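Robotics club: the table-clearing project
Autumn newsletter, club and society reports

The club's main project this term is clearing a table after a meal. Last year we entered a line-following car in the regional meet and finished mid-table, and most members felt they had got as far as they wanted to with wheels. The new project uses two arms and a set of plastic dishes. The team chose the name Sudora for it, after a long vote.

The task sounds simple when written down. There is a dish rack on the left of the table, a red tray in the middle with the dishes on it, a clear bin at the upper right for rubbish and a small black tray below it for leftover food. The dishes have to end up in the rack, and wrappers and tissues have to end up in the bin. The food stays on the black tray and must not be spilled. Both arms are fixed to the near edge of the table, and either may be used for any part of the job, although in practice the left arm does most of the work at the rack.

Members take turns to operate the arms in pairs. One person runs the session and the other keeps the log, and they swap at the half-hour. New members start on the left arm with plates and move on to cutlery once they can place a plate without help from the session leader.
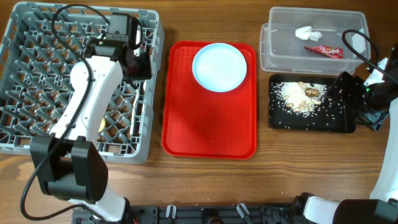 The written rules for the project run to two pages and are pinned up beside the door. The most important one is that hands stay off the table while the arms are powered. If something falls, the session stops, the arms are switched off and only then is the item picked up. The log should say what fell and which arm was moving. Please do not leave this until the end of the evening, as entries written from memory have been hard to use.

The other rule worth repeating concerns cables. Each arm has a cable running from the gripper back along the links, and it needs enough slack for the arm to reach the far side of its area. Check this before the first run. A tight cable will pull the gripper off line, and we lost most of one evening in the first month to a fault that was only that.

Cutlery is the hardest part so far. A fork lying flat in a tray gives the fingers very little to close on, and the usual result is that it slides along until it meets the rim. Several pairs have started using the rim on purpose, pushing the fork up against it and taking hold from there. This is allowed under our rules. Spoons are a little easier – the bowl end lifts the handle enough to get a finger under.
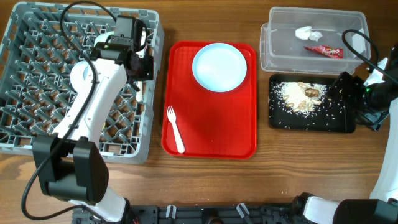
Plates need a different approach. They have to be gripped at the rim and tipped upright before they will go between the prongs of the rack, and the tipping is where most of them are dropped. The best results have come from going slowly and bringing the plate up fully before moving sideways. Members who learned on the old car tend to drive too fast at first.

By our own log the club has recorded 1109 runs since the start of term. The target is 1882, which is the year the school was founded and was agreed on for that reason. We expect to reach it in December if attendance holds up. A run counts whether or not it was completed, provided that the log entry is filled in.
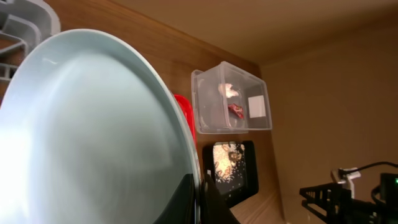
Stetis, 25 October 2021

The half-term session went ahead as planned. Bolura, our partner club from across the river, sent a group over for the afternoon and each of their members had time at the controls. They will host us for the return visit and have asked us to bring the score sheets. Their own entry, Dương, is a sorting machine built on a conveyor, and they would like to compare notes on small items.

The meeting afterwards agreed to vary the layout of the dishes more between runs. Up to now many pairs have been setting the red tray in much the same way each time, which makes for tidy logs but poor practice. From now on the person keeping the log will set the tray, and the person operating should look away while it is done.

It was also agreed to keep using dry food on the black tray. Rice is a nuisance to sweep up, but it shows at once if an arm has knocked the tray, and it keeps from one week to the next in a sealed tub. 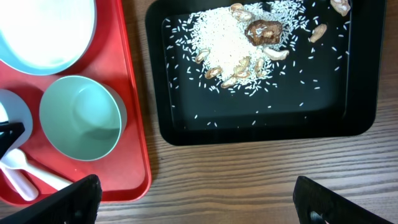
Rice and nuts on the black tray, with cup, bowls and spoons on the red one.

The club meets in the technology room after school and sessions last roughly 40 minutes, plus setting up. There are places for new members from Year 9 upwards. No experience of programming is needed, but you must read the safety sheet and have it signed before your first session. Spare copies are in the tray outside the technology office.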